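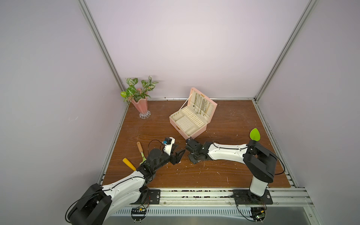
机の上の、しまう場所と出しておく場所
アクセサリーと造花と移植ごて　小さな部屋の持ち物特集

ネックレスは絡まる。引き出しに入れれば絡まる、皿に置いても絡まる、旅行から帰ってくるともう塊になっている。ピンで一本ずつほどくうちに出かける時間が過ぎて、結局つけないで出る。編集部に届くはがきでも、この悩みがいちばん多い。

で、今回はジュエリーボックス。ただし箱だけの特集ではない。部屋が狭いと、箱の隣にはたいてい別のものがある。花瓶とか、ベランダの道具とか。そういう同居の話もまとめて。

ノヴポートの坂の途中、元は帽子屋だったという建物の二階に、スーチン・ウェイさんの部屋がある。越してきたのは2016年。仕事は舞台衣装の直しで、家でも針を持つ。赤みの濃い茶色の木の天板が好きで、家具はその色でそろえてきたそう。傷は気にしない派。

テーブルの奥、まんなかあたりにピンクのジュエリーボックス。ふたを開けると内側がクリーム色で、そこに金色のネックレスがまとめて下げてある。下の段も同じクリーム色の布張り。

「開けっぱなしなんです、だいたい。閉めると忘れるので」

ふたの左の角から本体へ、細い白のストラップ。開けっぱなし派にはこれが案外大事で、ふたが後ろへ倒れすぎると壁にぶつかるし、重みで箱ごとひっくり返ることもある。店で見るときは、ふたをいっぱいまで開けてみる。留め具も一度さわってみる。爪を長くしている人はとくに。

下の段の仕切りは、ものの形で分かれている。左に四角い小部屋。真ん中は小さな穴の並んだピアス用のパネル。指輪を差す溝が平行に並んで、手前の縁に丸いクッション。ぜんぶ使いこなさなくてもいい、とウェイさん。

「最初は説明どおりに入れて、疲れちゃって。今は適当。四角いところはボタンも入ります」

衣装の仕事の人らしい答え。はずれたボタン、行き先の決まらないスナップ、糸の端を巻いた紙。そういうものが家に帰ると必ずポケットから出てくるのだとか。指輪の溝に糸切りばさみのキャップを差していた時期もあるそうで、これは真似したい。

●仕切りの選び方、急ぎ足で

穴のパネルはフックやスタッド向き。キャッチをなくしやすい人は、裏に手が届くかどうかを確かめる。パネルが外れない箱だと、キャッチが下に落ちたとき取れなくなる。

指輪の溝は、幅よりもスポンジの固さ。やわらかすぎると太い指輪が寝てしまって、隣の石にあたる。石の大きいものは一つおきに差す。

丸いクッションは腕時計かブレスレット。カフスを通す人もいる。留め金をクッションの下側にまわしておくと、布がひっかからない。

ふたの裏は、ネックレスを下げるなら深さを見る。浅いと閉めたときにチェーンがはみ出す。長いものは二つに折って、留め金を閉めてから掛けること。開いたままの留め金がいちばん絡まる。これは本当に。

色。内張りは明るいほうが探しやすい。黒のベルベットは店ではきれいだけど、家の夜の明かりだと小さいピアスが見えない。クリーム色はその点楽で、かわりにファンデーションの汚れがつく。ぬるま湯をしぼった布で、たたく。こすらない。

値段はピンからきり。ノヴポートの駅ビルに入っているアンサリの店では、今季の二段式が3539円。ひとまわり大きい鏡つきで4000円に少し届かない、3970円。どちらも鍵なし。鍵つきがほしい人は別の棚を見ることになるが、鍵をなくしたという便りも毎月届くので、編集部としてはあまりすすめない。

●箱の左には造花

ウェイさんのテーブルの左奥に、造花の鉢。ピンクのひらひらした花瓶で、台の部分が透明なカットのガラス。葉は緑に白と薄いピンクの筋が入って、花瓶の上と左のほうへ広がっている。花はなくて葉っぱだけのように見えるところがいい、と同行のデザイナーがしきりに言う。たしかに、ピンクの箱の隣に花まで来たら甘い。葉の筋のピンクくらいがちょうどいいのかも。

「本物も好きですよ。でも机の上は針仕事をするから、水をこぼしたくない」

衣装に水じみ。考えただけで胃が痛い。

造花はほこり。みんな買うときに忘れる。布の葉なら、やわらかい絵筆で根元から先へ払う。樹脂なら洗面器で振り洗いして、タオルの上に逆さに。どちらか分からないときは、いちばん裏の葉の、そのまた裏で試す。ドライヤーは冷風だけ。温風で葉のふちが波打ってしまった、という失敗談を今年だけで三通いただいた。

置き場所は、ふたの開く向きと反対側が無難。箱のふたに葉がかぶさると、開け閉めのたびに引っかけてネックレスごと落とす。左右どちらかに流れる形の葉なら、流れを箱と逆へ向けておく。ウェイさんの鉢がちょうどそう。

●そして移植ごて

テーブルの左側には、庭の道具。淡い黄褐色の木の柄に、薄い緑の刃がついた小さな移植ごて。それより左にもう一本、黄色い柄の道具。どちらも柄は木。右のほうには明るい緑の、葉っぱのかたちをしたものが置いてある。

アクセサリーと移植ごて。変な取り合わせ、と思う人はベランダを持ったことがないのでは。窓辺の鉢をいじるのは出かける前の数分で、その数分に使う道具を玄関の靴箱にしまうと、もういじらなくなる。近いところに置くのが続けるこつ。

ウェイさんのベランダは幅91センチ。立って、しゃがんで、終わり。バジルとしそと、名前を忘れた多肉がいくつか。道具は小さいのでないと鉢のあいだに入らない。

庭の道具を部屋に置くなら、と道具の修理をしているベンツェ・バーラーニさんに電話で聞いた。ピットモントの市場の裏に作業台があって、包丁と剪定ばさみが主、こても頼まれれば直す。早口の人で、メモが追いつかない。以下、聞き取れた分だけ。

土は乾かしてから落とす。濡れた土を布でふくと、柄と刃の継ぎ目に押し込むことになる。古い歯ブラシがいい。

水洗いしたら、すぐふく。柄が木なら水につけおきはしない。継ぎ目から水を吸って、乾くときにゆるむ。

色を塗った刃は、塗装がはげたところからさびる。はげたら食用でない油をほんの少し、布で。塗りすぎると土がつく。

木の柄は年に一度、亜麻仁油を薄く。塗ったら一晩おく。油を吸った布は丸めて捨てない、熱を持つから。水に浸してから袋へ。ここだけ声が大きくなった。

「置き方？　寝かせておけばいいよ。刃を上にして立てるのがいちばんよくない。手を突っこむだろう」

寝かせる派、多数。トレイを一枚敷けば机にも傷がつかない。ダルトンの古道具市で見つけたブリキの盆を使っている、という読者もいた（※正しくはダルットン。前号の市の案内でも同じまちがいをしました、すみません）。

●同じ机に置くときの順番

急いでいる人のために、先に要点だけ。

奥に背の高いもの。鉢、ふたの立つ箱。手前は手が通るところなので低いものだけ。

土のつくものと布のものは、左右に離す。ジュエリーボックスのクリーム色の布に土がつくと、まず取れない。あいだに造花の鉢を一つはさむと目でも区切りになるし、うっかり道具を箱のほうへ押しやることも減る。

朝に使うものは利き手側。右利きで朝ピアスをつけるなら、箱は右寄り。夜だけ指輪を外す人は、箱よりも小皿のほうが早いかもしれない。翌朝、皿から箱へ。そのひと手間が面倒なら皿のままで暮らす。それもあり。

机の奥のすきまにたまる細かいごみは、乾いた刷毛で手前へかき出す。掃除機だとピアスのキャッチまで吸う。吸った人、編集部に二名。ひとりは紙パックを新聞紙の上に開けて夜中まで探したが見つからず、翌月、上着の襟から出てきまた。

●絡まったチェーンのほどき方

最後にこれも。留め金をまず閉める。紙の上に置いて、ベビーパウダーを少し。細い針を二本、結び目のまんなかに立ててそっと広げる。引っぱらない。どうしても引きたくなったら、いったんお茶。真珠や色石のついたものにパウダーは使わず、店に持っていく。

ウェイさんはこの作業が好きだそうで、友人の分までほどいている。6月は結婚式が多いのか、毎年まとめて預かるらしい。袋に入れて持ってくるから絡まるのに、とぼやきながら、ほどき終わると一本ずつ紙に巻いて返す。紙に切りこみを二つ、そこへ留め金をかけるだけ。これならスーツケースの中でも動かない。

次号は鏡まわり。洗面台のふちに何を置いているか、写真つきのお便りを募集中。締め切りは月末の夕方五時まで。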